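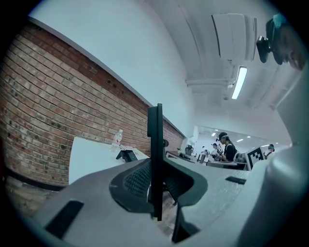
Submitted by Kartini Sinaga and Jalen Hutchins
Project supervisor: Kálmán Erdős
May 26, 2024

Repointing Practice and Moisture in Older Brick Walls: A Student Project Report

1. Background

Brick walls built before the wide use of portland cement were laid in lime mortar. Lime mortar is softer than the brick around it and lets water vapor pass through the joints. When such walls are repaired with a hard cement mortar, water that enters the wall tends to leave through the brick face, and the face may flake or break away over time. The purpose of this project was to compare the condition of joints repaired with the two kinds of mortar at a single site, the former Besness dye works, and to recommend a method for future repairs.

2. Site and Records

The oldest part of the works carries a date stone of 1782. It was extended twice, and the records of the second extension name the Pillai yard as the supplier of brick. Repair records are incomplete. Hussam Nassar of the property office provided the work orders that survive, and these were used to separate lime repairs from cement repairs wherever the two could not be told apart by color or hardness.

3. Method

The survey covered 2811 bricks in the north and east walls. Each brick was graded as sound, worn, or failed. A brick was graded as failed if any part of the face had come away to a depth greater than the width of a pencil lead. Small holes and dark spots left by firing were recorded separately and were not treated as damage. Joints were tested by hand with a steel scribe. Ladders were not used, so courses above shoulder height on the east wall were left out.

4. Results

Failed bricks numbered 92. Most of these lay within the lowest six courses, and the greater part were next to cement repairs. The lime repairs showed more loss of mortar from the joints but far less damage to the brick itself. One stretch of the north wall did not follow this pattern. A downspout had discharged there for several years, and both kinds of repair had failed — the joints as well as the brick.

5. Limits of the Study

The two kinds of repair were not spread evenly over the walls. Cement had been used mainly near the ground, where more wear would be expected in any case. The results should therefore be read as consistent with published guidance and should not be taken as proof of it.

6. Recommendations

Future repointing should use lime mortar matched to the original in color and grain. Cement repairs that are firmly bonded should be left in place, as cutting them out is likely to break the edges of the brick. The downspout on the north wall should be moved before any other work is started.

Acknowledgment

The authors thank Sugeng Tjoa for instruction in the use of the scribe.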